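Rullanel 2 - wrist-view perception and grasp planning software

Product code: RUL-2
Supplier: Nukdale
Status: current release

Overview

Rullanel 2 is a software package for robot arms that carry a small camera at the wrist. It takes the wrist stream, finds objects and open surface, proposes grasps and passes a checked path to the arm controller. It runs on a Linux machine next to the cell and needs no fixed overhead camera. One licence covers one arm and one gripper.

The package has two modules, which are installed together. Bira handles perception. Gil handles planning and talks to the controller.

Perception module (Bira)

Bira works on the image as it arrives from the wrist, with the fingers in view. The outline of the fingers is learned once, during set-up, and masked from then on. If the fingers are changed, the mask must be learned again. This takes 30 seconds with the gripper closed over a plain surface.

Transparent and patterned items are handled by a separate network. Where a printed cloth shows through a glass dish, the pattern is assigned to the surface and the rim is used to place the dish. Earlier releases split such dishes into several parts, and users upgrading from Rullanel 1 should delete their old object lists before the first run.

Small marks, fibres and specks on the work surface are dropped below a size limit set by the user. The default is 5 mm. Lower values are allowed but will raise the number of false proposals on worn surfaces.

Wrist views, fingers closed or nearly so: 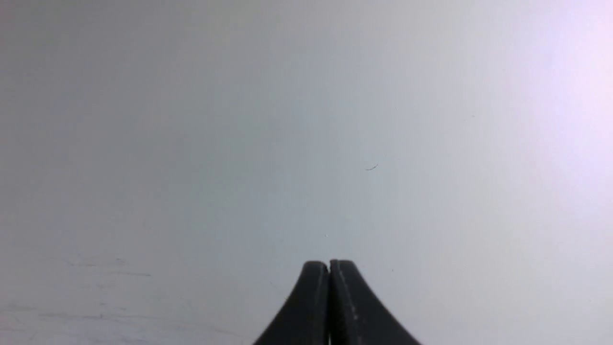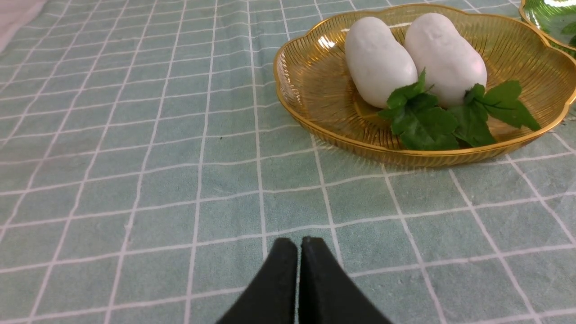
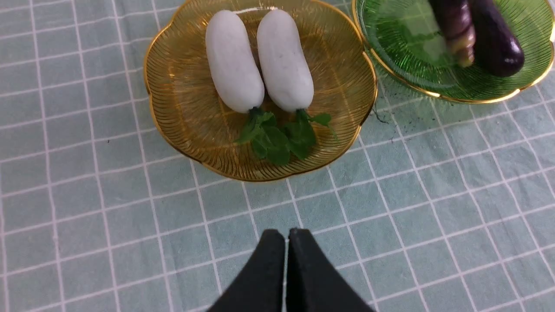

Asabe Shehu writes that the mask has been reliable on her cell, but that the size limit should be stored per task and not per arm, as she has to reset it each time she moves from food items to small fasteners. Per-task limits are planned for the next release. Until then the value can be set from a script at the start of each task, using the command limit.set.

Planning module (Gil)

Gil receives the object list from Bira and returns ranked grasps. Each grasp has an approach direction, a finger opening and a clearance value. Grasps that would bring a finger into contact with a neighbouring object or with the rim of a dish are marked and moved to the end of the list. They are not deleted, and the operator can allow them by hand.

Where two objects touch, Gil can either treat them as one or look for a grasp at the outer side of each. The choice is made in the task file. Leaves, stems and other soft parts may be given their own class, which lets the fingers pass through them at reduced speed.

Paths are checked again after every new image. If the surface is lost from view, the arm holds position and the fault is written to the log.

Technical data

Camera input: one colour stream, minimum height 540 lines
Frame rate: 30 per second
Gripper type: two-finger, parallel
Interface: Python and C++
Log format: plain text, one file per task

Supplied with the licence

Installer for both modules
Set-up guide and command list
Sample task files

Not supplied: camera, computer, gripper, controller cables.

Notes

A change of lens or camera mount requires a full calibration - a new finger mask alone is not enough. Task files from Rullanel 1 can be read but not saved back in the old form.

Page last revised April 28, 2022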